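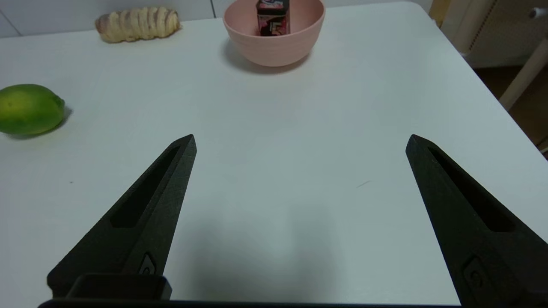 3.2 Object categories and surface

Sorting loose groceries by storage need requires a category for every item that may be left on a table, including items that a coder cannot name with confidence. The Plirnura scheme, on which our earlier work relied, assigns the category after the item has been named, and an item without a name is dropped. We reversed the order. Coders first recorded outer covering (none, flexible film, rigid container, carton), then general form, and only then a name, which was optional. The green fruit at the far left of the table in Figure 4 shows why the order matters. It is oval, with yellowish patches on its upper surface, and could be entered as a small papaya or a large lime. Under the revised scheme it is coded as uncovered, oval produce in either case, and the storage decision does not wait for the name.

The surface was kept constant across all sessions. A white, matte tabletop was chosen after a pilot in the Tyagi building, where a varnished table produced reflections that two coders repeatedly marked as part of the wrapper. Matte white leaves soft gray shadows, which the coders found useful for judging whether an item was lying flat or standing.

3.3 Wrapped items

Flexible film was the covering most often coded incorrectly. Of the 600 records in the full set, 258 contained at least one item in film, and disagreement between the two primary coders was highest in this group. Two sources of error were identified. The first was the boundary of the item: coders differed on whether the sealed ends of a wrapper belonged to its length. The second was transparency. Where the film was clear, one coder recorded the color of the contents and the other recorded the film as colorless.
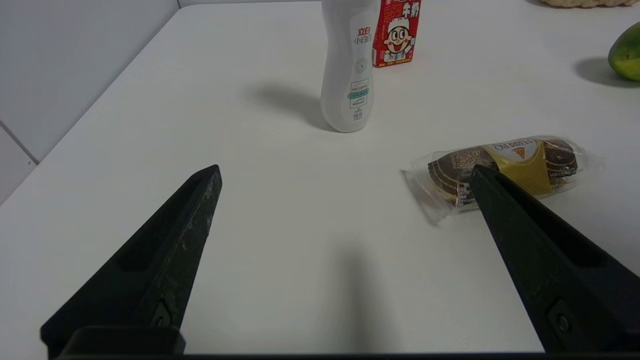 The rule adopted was that sealed ends count toward length and that color is taken from whatever is seen through or printed on the film. Printed text was transcribed only if a full word could be read without magnification. A brand name in capitals on a colored band met this condition; the small print along the lower edge of a package usually did not. Transcriptions were stored separately from the category, so that a change of brand would leave the storage decision unchanged.

3.4 Mixed tables

Most records held several items with different coverings. Rastogi coded these tables from the back edge forward, and Tripathi coded them from left to right. The two sequences gave the same categories for cartons and for uncovered produce. They diverged for baked goods, where the form code "elongated" was applied unevenly to twisted and braided rolls, and for bottles lying on their side. In Figure 6 a transparent baby bottle with a dark gray screw cap lies diagonally near an upright red juice box. The bottle is a rigid container under the scheme whatever its orientation, and orientation is entered in its own field. 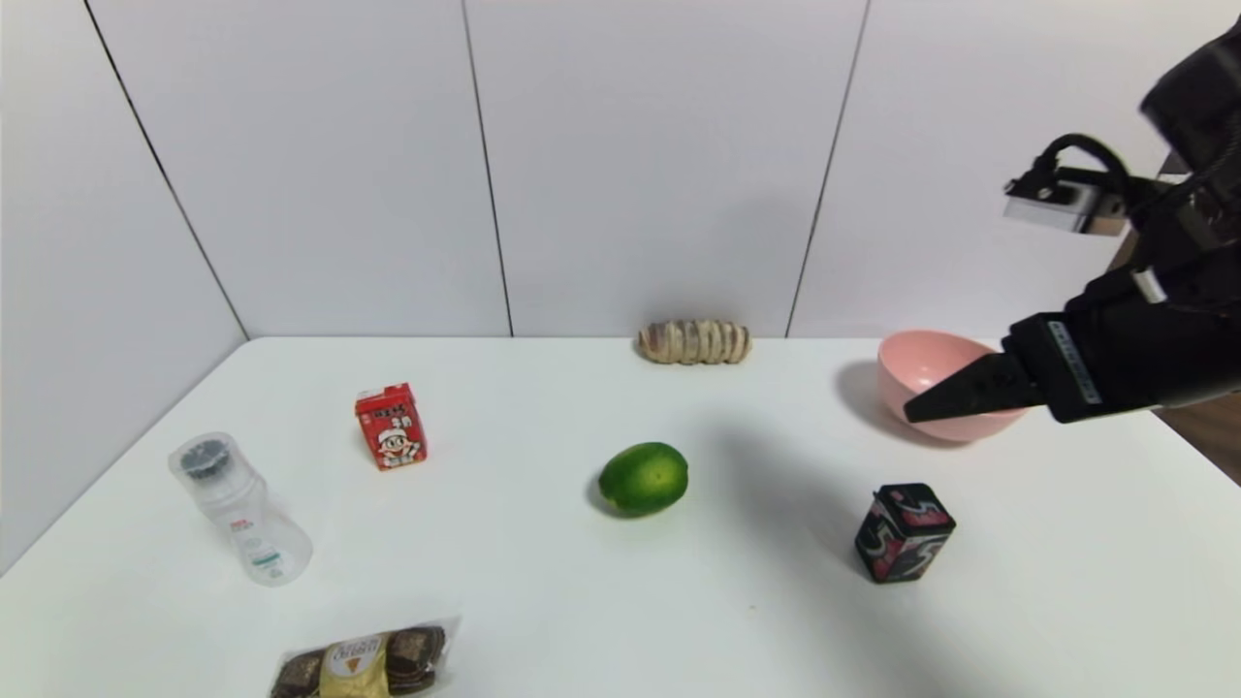 After the orientation field was added, the coders revisited all bottles and cartons in the set. A subset was then passed to a third coder at Jundau, who had worked only with the Watik inventory sheets and had no prior knowledge of the categories. Her training took 11 sessions. The remaining disagreements concerned form codes for bread and were resolved by discussion; the original entries were retained in the data file alongside the agreed code.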